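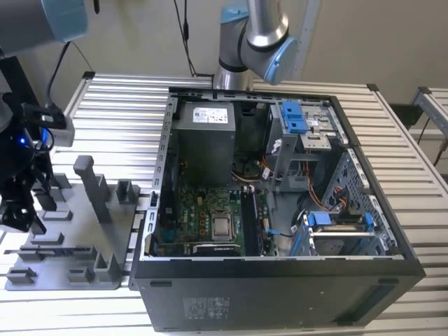 Section 5. Preparing the Claken Work Cell for a Visitor Demonstration

5.1 Scope

This section applies whenever the Claken cell is shown to guests at the Rilldale site, including open days, school visits and partner tours. It covers placement of the desktop computer, the check of the two arms, and the conduct of the demonstration itself. Routine operation without visitors is covered in Section 4.

The demonstration may be run only by staff who have signed the operator list kept by Katalin Nyitrai. A second trained person must be present to receive the visitors and must remain with them until they leave the Gulyás Room.

5.2 Before visitors arrive

Allow 55 minutes for the steps below.

1. Confirm that the demonstration computer is unplugged and that its power cord has been put away in the cabinet.

2. Remove the side panel and store it off the table.

3. Lay the tower on its side on the slatted table with the open side facing up. The power supply should be toward the back wall and to the operator's left.

4. Slide the fixture plate against the left side of the tower. Press down on both and check that neither rocks.

5. Look over the holders on the plate. Remove any screws, ties or parts left from an earlier session.

6. Tuck loose wires inside the case away from the memory slots. Do not pull on the drive cables or use tape on the board.

7. Check that the cables on each arm hang freely and will not catch on the rim of the case.

8. Switch on the controller and wait for the ready message. Test both emergency stop buttons, one after the other, and reset.

9. Run the program Open Day Short once at reduced speed with the room closed to visitors.

Caution: The cut edges of the steel chassis are sharp. Wear gloves when moving the tower.

Note: If the tower has been moved for any reason after step 9, repeat the sequence from step 4.

5.3 Running the demonstration

1. Bring visitors to the marked line before starting the program. No more than 13 visitors may stand at the line at one time.

2. State clearly that the arms are about to move, then start the program.

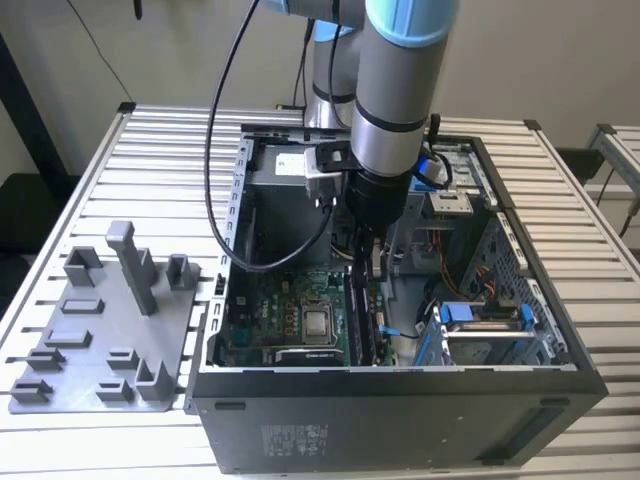
3. Keep one hand near the stop button for as long as a gripper is inside the case. Do not answer questions that require you to turn away from the table. The second staff member should take these.

4. If a gripper touches the rim or a wire, stop the program. Raise the arm by hand guiding only, straight up, until it is clear of the chassis.

5. When the program ends, wait until both arms have returned to the rest position before inviting visitors to come closer.

Caution: Visitors may not reach into the case or handle the grippers at any time, even with the controller switched off.

Visitors often ask whether the arms could carry out the same work on a different computer. Staff may say that Skekomora prepares a separate program for each case layout – other questions about future work should be passed to Réka Medve.

5.4 After the visit

1. Switch off the controller and hang the pendant on its hook.

2. Return the computer to its starting condition and refit the side panel.

3. Record the number of runs and any stops in the cell log. A stop during a visit must be reported before the cell is used again.

The arms are due for inspection after every 36 demonstration runs. See Section 7 for the inspection form.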